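The June open day at the Rostwood laundry house in Admont starts at 2 and costs 7 dollars, which buys you a paper cup of lemonade and the right to watch other people's folding. I have paid more for less.

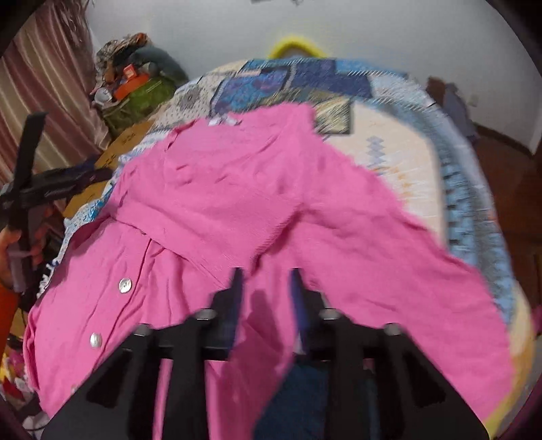 I came to settle an old question: sleeves first, or body first? Rostwood is a sleeves-first house. A bright pink top lay buttons up on the cloth-covered surface, one sleeve already across the middle, and I felt judged by every drawer I own. The handout lists 14 steps for a shirt. At home I use 2, and one of them is closing the closet door.

The bedspread end of the tour was more my speed – softer, with better patterns. 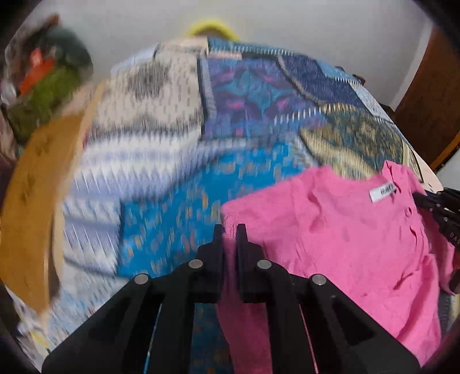
Pink short-sleeved shirt on the patchwork bedspread, Rostwood open day.

Lemonade refills are extra.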